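The Bag from Hendriks

Kazimír Polák did not believe in paper bags. He believed in the crate, which had a bottom you could trust, and in the string bag his mother had carried for thirty years without losing a potato. Paper was for people who lived next door to the store.

"It has handles," said his daughter, who had paid for it.

"Handles on what?" he said.

They had walked up from Hendriks, all the way up Sirovville hill, 469 steps by the city's own sign at the bottom. Kazimír doubted the sign too. He had climbed those steps since he was a boy and was of the opinion that whoever did the counting had stopped for a beer near the top and made up the rest.

Vera put the bag down on the table by the window and went to hang up her coat. It was February and the light was good for maybe another hour. He pulled out a chair and looked at his purchases, or at the outside of them.

"They said it holds 400 ounces," she called from the hall.

"Who said?"

"The girl at the register."

"And she tried it? She stood there with 400 ounces of something?"

Vera didn't answer. She had moved back in with him in the fall, after the job at Wisen ended, and she had learned which questions were meant for her. He had warned her about Wisen. He had warned her about the apartment in the city, the haircut, and the man named Oskar who sold insurance, and he had been right about two of the four, depending on how you felt about the haircut.

He took hold of one handle and gave it a short pull, the way you'd test a tooth. It stayed on. He pulled harder and the whole bag leaned toward him and went over.

"What was that?"

"Nothing. It's lying down."

"Did it rip?"

"Not yet," said Kazimír.

He bent to look in at the open end. He had asked for oranges, real ones, from the bin at the back, and Vera had gone around by herself while he argued with the man at the fish counter about the word "fresh." Now he wasn't sure what he was looking at. Something round and bright orange sat in the mouth of the bag, with something green tucked underneath it.

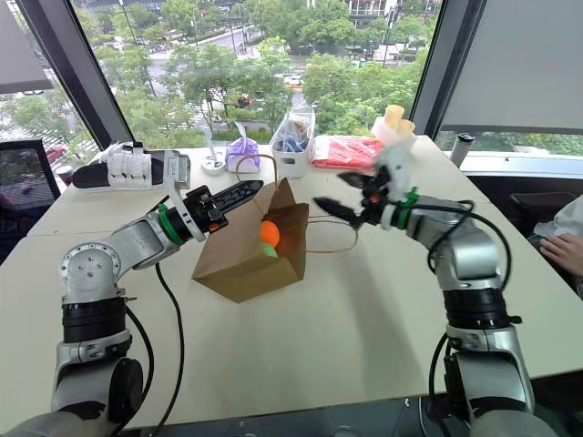 "Vera," he said. "What is this orange thing?"

"What does it look like?"

"It looks like a ball."

She came in with her sleeves pushed up. "It is a ball. It's for Misha. You said to get him something."

"I said to get him something to eat."

"You said something. I was standing right there."

He thought back. It was possible he had only said something. His grandson was five and had a Vido train set, a tricycle, and a drum that Kazimír's son had bought out of plain spite, and in Kazimír's view the boy was one toy away from ruin. He squinted at the ball. It was too orange. Nothing that color had ever lasted a summer.

"How much?"

"Dad."

"I'm asking how much for a ball."

"Less than the fish you didn't buy."

He let that go by. Down the hill a bus was changing gears, and he waited until it got around the bend.

"And the green?"

"Guess," said Vera.

"I don't guess. I paid for oranges."

"I paid," she said, and went to fill the kettle.

He sat with his hands on his knees. He could have reached in. He knew that perfectly well. But if he reached in now she would hear the paper, and she'd come back and stand in the doorway with that look, her mother's look, and he would have to have an opinion on whatever it was before he'd had time to form one. So he listened to the water run, and waited for her to turn the tap off, and moved his chair a little closer to the table.

More stories
The Fish Man's Apology
Second Winter on Mill Street
Oskar Sells a Policy
What the Drum Was For

Contact | Copyright the author, all rights reserved | Back to top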